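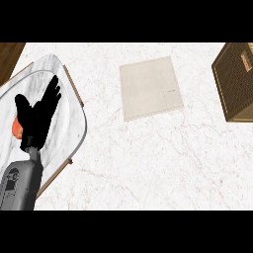 Priton (software)

Priton is a manipulation software stack for single-arm tabletop robots. It combines a perception module, a task and motion planner, a Cartesian impedance controller and a set of tools for recording and replaying runs. It is developed mainly against simulated kitchen counters, on which a multi-fingered hand moves fruit and small household items between surfaces such as trays, mats and baskets. The core is written in C++ with Python bindings.

Development was started by Delali Sarpong and Jarrah Bolger as a replacement for Skorkby, an earlier set of scripts that drove a parallel-jaw gripper from fixed waypoints. The current stable series is version 4.

Contents
History
Architecture
Perception
Planning
Control
Simulation and tooling
Known limitations
See also

History

Skorkby stored each task as a list of joint positions and had no model of the objects on the counter. Moving a tray by a hand's width meant that the whole list had to be recorded again. Sarpong wrote the first Priton planner to generate the approach segment of those lists from an object pose, and Bolger added the controller interface. The two parts shared a repository but no message format until version 2, when Faisal Soomro introduced the scene graph that all modules now read from.

Version 3 replaced the two-state gripper model (open, closed) with a joint-level model of the hand. It broke compatibility with every stored Skorkby task, and the import tool was dropped in the same release. Version 4 moved the physics backend to Ruswood, a rigid-body simulator maintained by Kylie Sutcliffe, and made the simulated and hardware interfaces identical at the level of the controller.

Architecture

Priton runs as a set of processes that exchange data through shared memory. The scene graph is the only persistent state. Each node holds a pose, a collision shape, a covariance and a list of support relations, so that a piece of fruit lying on a tray is stored as a child of the tray. When the tray's pose is updated, the fruit's pose is updated with it.

Write access is divided by field. Perception may write poses and covariances, and the planner may write support relations after a successful release. The controller writes nothing to the graph except the measured state of the arm and hand.

Perception

The perception module takes color and depth images and produces object poses. Segmentation is followed by a fitting step in which each segment is matched to a primitive (sphere, box, cylinder, plate) or to a stored mesh. Fruit is normally fitted as a sphere, for which orientation is ignored.

Pale objects on pale stone are a known source of error in the color channel. A marble tray on a marble counter may be merged with the counter, and a thin beige mat gives almost no signal in depth. The module therefore runs a separate edge pass for low-contrast support surfaces, which looks for closed rectangular outlines with square or rounded corners.

Occlusion by the hand is handled by tracking. Once the open hand is above the target, often only a sliver of the object remains in view, and a fresh fit to such a sliver tends to place the center too close to the visible side. Priton freezes the fitted radius when the visible share of the object falls below a threshold and from then on estimates position only. The covariance is allowed to grow until contact is reported.

Planning

A task is given as a goal relation, for example on(fruit, mat) or in(fruit, basket). The task layer expands this into a sequence of grasp, lift, transfer, lower and release. The motion layer then searches for a trajectory for each step with a sampling-based planner followed by a smoothing pass.

Grasp candidates for the hand are generated as pairs: a thumb contact and a line along which the remaining fingers close together. Candidates are ranked by clearance from the support surface, distance from joint limits and the width of the opening between thumb and fingers compared with the fitted diameter. The planner samples 50 candidates by default. If none is reachable, the wrist angle is relaxed and sampling is repeated once before the task is reported as failed.

Raised rims are kept as separate collision shapes. In versions before 3 a tray was stored as a flat plate, and fingertips planned close to the surface could strike the lip during the sideways part of a lift.

Control

The arm is driven by a Cartesian impedance controller with separate stiffness settings for approach, contact and transfer. Stiffness along the approach axis is lowered before the fingers begin to close, which limits the force on the tray if the height estimate is wrong.

The fingers close under position control until the estimated torque at any joint passes its contact threshold, after which that joint is switched to torque control. The thumb is switched first by default. Ute Wiegand, who maintains the controller, documented the reason in the version 3 release notes: when the fingers switched first, round objects were pushed toward the thumb and rolled out of the opening.

Simulation and tooling

The main tools are:

priton-replay, which steps through a recorded run and shows the scene graph beside the rendered view.
priton-diff, which compares two runs of the same task and lists the first field that differs.
Prendergast, a test runner that starts Ruswood without a display and executes the regression set.

The regression set contains 47 counter layouts. Tray angle, lighting and object position are varied by seed, while the camera pose is fixed within a layout. A run passes if the goal relation holds after the object has settled and no contact force has exceeded the limit set in the layout file. The set was last revised on 2025-08-01, when several layouts with a tilted overhead view were added.

Known limitations

Contact between soft fruit and rigid fingertips is modeled as rigid in Ruswood, so torque thresholds tuned in simulation are usually too high for hardware. Woven containers are represented by a box with solid walls. The planner has no notion of stacking more than one object on a movable support, and a goal that requires it is rejected at parsing.

See also

Impedance control
Grasp planning
Scene graph
Ruswood (simulator)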